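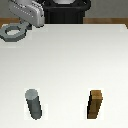

Sim table with the ring and both pegs, gripper at the far left.

Print this thread | E-mail this thread
Reading time: 2 min

Ring and peg sim before I build the real one

trena_bench wrote:
I'm putting an arm on the bench at the Poltville shared shop in July and want the pick sorted out in simulation first. The job is to lift the ring by its handle and set it over a peg. My script sends the gripper to the center of the ring. Out of 26 tries, 9 ended in a lift. The rest knocked the ring sideways.
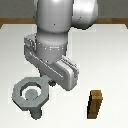 Re: Ring and peg sim before I build the real one

uniyal8 wrote:
Your gripper is turned diagonally and the handle points toward the near side of the table. Fix the wrist angle first. I'd leave the grasp point alone until that's done.

Soudabeh Najafi wrote:
I disagree. With the center as the target, one finger comes down on the ring whatever the angle is. Move the target to the handle, then turn the wrist. The view from the gripper is the one to tune against. You want the handle between the fingertips with a gap on both sides before you close.

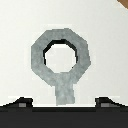 I'd also go down in two moves, with a stop 15 mm above the table to check the angle again. Tralby's grasp script does it that way and it's easy to copy.

uniyal8 wrote:
Two moves is slow, and a real camera won't give you a background that plain. I still say angle first.

trena_bench wrote:
I'll run both on Wednesday and post the numbers. Same start positions for each.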